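Skiston Trail: Winter Closure and Detour

The upper section of the Skiston Trail is closed between the Idamon junction and the Albers overlook. A slide in December took out 200 feet of tread and left the slope above it unstable. Hikers should use the Parnis connector, which adds 600 feet of climbing and is marked with blue blazes. 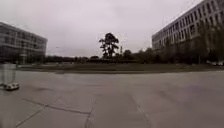 Concrete pavement with a strip of lawn beyond.

The connector is open to foot traffic only. Group size is limited to 12. Water is available at mile 6 and must be treated. Traction devices are advised above the Idamon junction until the snow clears.

Updated 2018-03-07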